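How to Tape a Sprained Ankle at Home (the way I do it)

I've rolled my left ankle so many times that I could do this wrap half asleep, so I finally wrote it down.
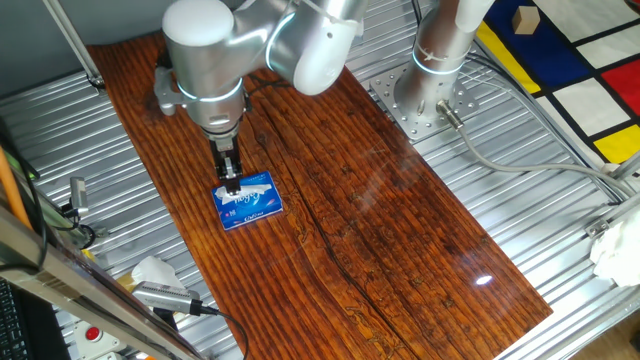

One reader wrote in after my last ankle post to ask whether you should tape right after the injury or wait for the swelling to go down. Wait! Tape doesn't stretch much, and if your ankle is still puffing up it can get way too tight. For the first few days I stick with a soft elastic bandage, ice with a towel in between, and my foot up on the couch. And if you can't take four steps on it, or it hurts when you press on the bone itself, go get it looked at before you do anything on this page.

What you need

One roll of regular white athletic tape, the inch and a half kind
Foam underwrap (I buy the Noltgate one, but any brand works)
Small scissors with blunt tips
A chair, and something to prop your heel on

Wash and dry your foot first. If you have hairy legs you'll want plenty of underwrap, trust me on that.

Step 1. Sit down with your leg out straight and pull your toes up toward your shin until your foot makes an L. Keep it there the whole time. This is the part everybody lets slip, me included, and then the tape bunches up in front the second you stand.

Step 2. Roll the underwrap from the middle of your foot to a few inches above the ankle bones. One layer is plenty.

Step 3. Put on your anchors. Those are two strips around the leg at the top of the underwrap, each one overlapping the last by half. Lay them on, don't pull.

Step 4. Now the stirrups, which do most of the work. Start on the inside of your leg at the anchor, go down under the heel, and come up the outside with a good firm pull. Do 3 of these, fanned out a little. (This is for the usual kind of sprain, where the foot rolls in. If yours rolled out, ask a physical therapist.)

Step 5. Make a figure eight. Go across the top of the foot, under the arch, back across the top and around the ankle. I do it twice if I'm walking the hilly side of Guthrie and once if I'm just running errands.

Step 6. Close up any gaps with single strips, working from the bottom to the top, and smooth it all down with your hands.

Check your toes

Pinch your big toenail and let go. The pink should come right back. If your toes feel cold, tingly or numb, cut the whole thing off and start over with less pull.

I take mine off at night, and I never wear the same tape twice. Snip up the side behind the ankle bone and peel slowly, pushing the skin away from the tape. My skin got itchy after roughly 21 days of doing this daily, so I switched to a lace-up brace for a while and that cleared it up.

Next up I'll write about the balance exercises I do at the kitchen counter.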